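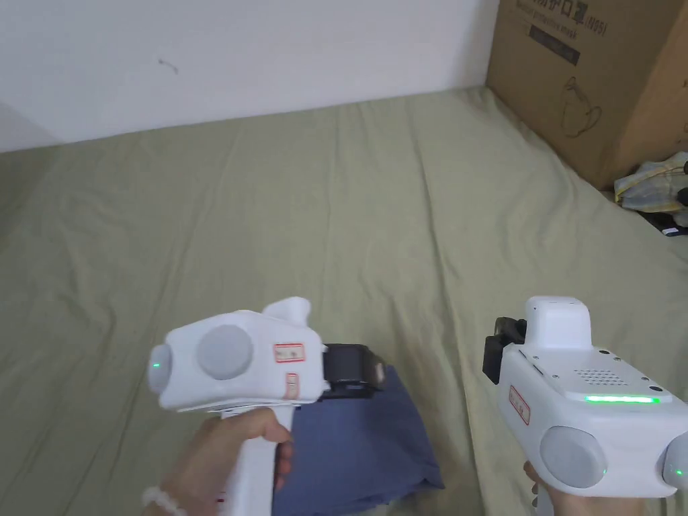
Catalina Gallardo can tell you, to the fold, how many pillowcases she has squared up since last winter, and she'll say it with a grin. The number is 569, and every one of those folds was done with a gripper in each hand, on a bed, in an ordinary bedroom in Zastuvville.

Gallardo works in the home robotics group at Hollmont, a small research lab with a big soft spot for laundry. Cloth is one of the great stubborn problems in automation. A mug keeps its shape when you pick it up. A shirt has a new shape every time you breathe near it, and the number of ways it can slump, bunch or hide its own corners is close to endless. Robots that can weld a car door all day long still get lost inside a bath towel.

The group's method, which they call Skokby, starts with people. Instead of steering a distant robot arm with a joystick, a person holds the robot's "hands" directly and does the chore. The grippers record how they move and when they close, and cameras take in the rest. Later, a learning program studies those recordings and tries to drive a pair of real arms fitted with the same kind of jaws.

I got to try it, and I was terrible! For the first few minutes you feel like you're wearing oven mitts. You can't smooth a crease with your palm. You can't feel for an edge with a fingertip. You have to plan – pinch here, hold there, let the far side drop before you bring the near side over. Gallardo stood behind me saying "slower" in a very kind voice, and I folded one dish towel in the time it takes to boil an egg.

That awkwardness is useful, and I think it's the cleverest thing about the work. If a person folds with bare hands, they use all kinds of tricks a two-jawed robot could never copy. Take the tricks away and whatever is left is something the robot has a fair shot at doing too.

The beds were Gallardo's idea. Early on, the team recorded everything on a flat lab table with bright, even light, and the trained robot did beautifully on that same table. Move it to a mattress and it fell apart. A bed gives when you press on it. The sheet underneath wrinkles and slides, and sometimes the jaws grab the sheet along with the shirt. So out they went into real rooms, with side light from the window and whatever happened to be lying around. Nobody tidied up first. That was a rule.

The results so far are small and very exciting. In the latest round, a robot trained on the table recordings alone was given 199 folding attempts on beds it had never seen, and it finished 26 of them. The version trained on bedroom recordings got through more than half, using the same arms and the same amount of practice data. Most of its failures came at the last fold, when the stack gets thick and the jaws have to open wide.

Alois Fankhauser, who runs a rival cloth project at Sakalauskas and has been arguing with the Hollmont group at workshops for years, likes the numbers but wants more. "Three kinds of fabric is a start," he told me. "Give it a silk blouse, or a fitted sheet, and then call me." He also worries about wear on people. Holding a gripper in each hand gets heavy, and Gallardo agrees; the team now swaps folders often, and a lighter handle is on the bench.

She's less worried about the blouse. By December she hopes to have knitwear in the mix, which stretches in every direction and scares her a little. After that comes the part she's been looking forward to most, where the robot has to pull one item out of a tangled pile and work out what it is before folding it.

When I left, she was back at the bed with a pillowcase, lining up two corners for fold number 570.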